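Home | Guides | Routers | Mesh | Contact

September, by the Humel desk

Setting up the Lamby as a second access point (part 2: getting it to talk to your main router)

Okay, so if you did part 1 you've already got the Lamby powered up and you've set an admin password that isn't "admin." Good! Now comes the part that made me want to throw mine off the balcony the first time. I've done it enough times since that I can get through it before my coffee gets cold, so I'm writing down what works for me.

I'm going to assume your main router is the Zikberg box your provider hands out. If yours is something else the menus will have different names, but the order stays the same.

What you need before you start

A laptop with a network port (or one of those USB adapters), two network cables, and a paperclip. You can do most of this on a phone, but the Lamby's settings page is painful on a small screen and the Save button likes to hide under the keyboard.

Part A: Find out what your main router is using

1. Plug your laptop into the Zikberg with a cable and turn off the laptop's Wi-Fi.

2. Open a browser and go to the address printed on the Zikberg's label. Log in.

3. Click Local Network, then Address Pool. Write down the router's own address and the start and end of the pool. Mine ends at 232, which leaves a nice stretch of free addresses above it. Yours may well be different, so please don't copy mine.

4. Log out and unplug the laptop.

Note: if the Address Pool page is grayed out, your provider has locked it. You can still do the rest, you'll just want to call them and ask which addresses are free.

Part B: Change the Lamby's address

5. Plug the laptop into LAN port 2 on the Lamby. Don't connect the Lamby to the Zikberg yet! If both boxes are trying to hand out addresses, your laptop will pick one at random and you'll spend your evening wondering which settings page you're looking at.

6. Log in to the Lamby and go to Setup > LAN.

7. Type in a new address. The first three numbers need to match your Zikberg's, and the last one should be outside the pool you wrote down. Leave the subnet mask alone.

8. Press Save. The page will hang and look like it has crashed. Give it about 50 seconds, then type the new address into the browser and log in again.

Caution: write the new address on a piece of tape and stick it to the bottom of the Lamby before you do anything else. I skipped this once and ended up doing a full reset (that's where the paperclip comes in).

Part C: Turn off the things you don't need

9. Go to Setup > DHCP and switch it to Off. Save.

10. Go to Advanced > Mode and choose Access Point. On older firmware this choice doesn't exist, and that's fine, just skip to the next step and be extra sure DHCP is off.

11. Go to Wireless. Type in the same network name and the same password as your main router, capitals and spaces included. I like having one name for the whole apartment so my phone can wander between the two on its own, but if you'd like to know which box you're on, give this one its own name.

12. Set the 2.4 GHz channel to something well away from the one your Zikberg uses. Mine is on 1 at the front of the apartment, so I put the Lamby on 11. Leave 5 GHz on Auto unless you see dropouts. 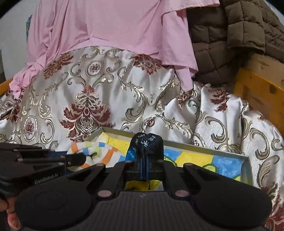

13. Save again and let it restart. The light on the front blinks orange for a bit and then goes solid white.

Part D: Connect the two

14. Run your second cable from any free LAN port on the Zikberg to LAN port 1 on the Lamby. Leave the WAN port empty, even though it's a different color and practically begging for a cable.

15. Unplug your laptop, turn its Wi-Fi back on, and walk over to whichever room used to be the dead spot. Load a couple of pages.

If you're connected but nothing loads, turn Wi-Fi off and on again on the laptop so it asks for a fresh address. If that doesn't do it, go back to step 9, because I have personally "switched off" DHCP and forgotten to press Save more times than I'd like to admit.

Note: passwords longer than 8 characters are fine on the Lamby, whatever the little hint under the box seems to suggest. That hint is only the minimum.

If you're also adding a Cha range extender, wait until this is all running and then follow part 3. Pair it with the Lamby and leave the Zikberg out of it.

Previous | Next: Adding a Cha extender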